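Home About Services Testing Document Library Careers Contact

About Rernine

Category: Company / Who We Are

Rernine is a contract maintenance and testing company for commercial furniture. We inspect, repair and refinish tables, desks and seating for schools, libraries, clinics and office tenants. We also run a small test room where makers and buyers can have surfaces, joints and edges checked before a large order is placed.
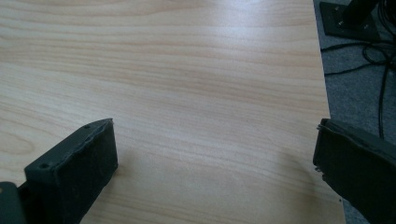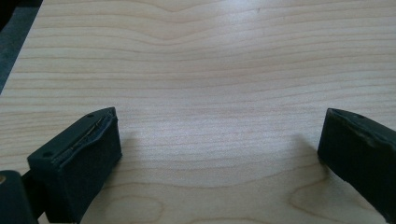 Pale wood-grain tabletops.

The company was set up by Kamlesh Kaushik, who had worked as a furniture buyer for a school district and had grown tired of replacing tables that could have been repaired. The first contract covered 177 desks in a single building. Each one was given a number, a condition grade and a repair estimate, and the district used the list to decide what to keep. We still work in the same order: survey first, price second, tools last.

What we do

Our work falls under four headings.

Condition surveys. A surveyor visits the site and records every piece within the agreed scope. The record covers the frame, fasteners, glides, edge banding and work surface. Grades run from 1 (no action) to 5 (remove from use). A piece graded 5 is tagged the same day and reported to the site contact before the surveyor leaves.

Repair. Most repairs are carried out on site. Loose inserts are drilled out and replaced, lifted edging is reglued or cut back and renewed, and stripped screws are replaced one size up where the panel thickness allows it. We don't use filler in a load-bearing hole. Where a panel has swollen at the core, we replace the panel.

Refinishing. Solid wood and veneered pieces are taken to our shop. Veneer is measured before sanding, and a piece with too little face left is returned with a note and no charge for the measurement. High-pressure laminate can't be refinished in the usual sense. We can clean it, polish out light marks on some gloss grades, or replace the sheet.

Testing. The test room handles abrasion, edge impact, stain resistance and drawer cycling. Standard drawer cycling is 4,000 openings at the customer's stated load. Reports give the method, the readings, and the temperature and humidity in the room during the test. We don't issue pass or fail marks unless the customer supplies the limit in writing.

The Bodow shop

Our shop and test room share a building in the Bodow industrial park. The shop side has two benches for frame work, a veneer press, a panel saw and an enclosed spray area with its own extraction. The test room is kept separate by a sealed wall — dust on an abrasion sample will change the reading — and samples rest there for at least 48 hours before testing begins.

Deliveries are taken at the rear door. Pieces should arrive with drawers emptied and locked or taped shut. Keys go in a labeled envelope, not inside the drawer.

The Agarwal line

In addition to service work, we make one product: the Agarwal replacement top. It is a flat panel, cut to order, that fits existing steel frames where the original top is no longer available. It is supplied with a drilling template, and threaded inserts are set at the shop if the customer sends a frame drawing or a sample frame. There are 9 stock edge profiles. Curved and cut-out tops are quoted separately and take longer.

The Agarwal top is not rated for use as a workbench or for mounting clamps and vises. Customers ask about this often enough that we now print it on the underside of each panel.

Records

Every surveyed piece is entered in Mollow, our asset register. A customer with an active contract can see the grade, repair history and parts used for each numbered piece. The register currently covers 234 sites. When a contract ends, the customer receives the full record as a spreadsheet, and we keep our copy for seven years for warranty purposes.

Staff and training

New surveyors spend their first weeks in the shop, taking apart pieces that have been graded 5. After that they survey alongside a senior surveyor, grading separately, and the two sets of grades are compared piece by piece. A surveyor works alone once the grades agree to the level set out in our procedures manual. The manual is revised every August, and customers can request the current edition.

Warranty and scheduling

On-site repairs carry a twelve-month warranty on labor and parts. Refinished surfaces are covered for the same period, excluding heat marks and damage from solvent cleaners. School work is booked mainly for the summer break, and those dates fill early — requests for the break should reach us by the end of February.

Survey requests can be sent through the Contact page. Please give the site address, the approximate number of pieces and any restrictions on working hours.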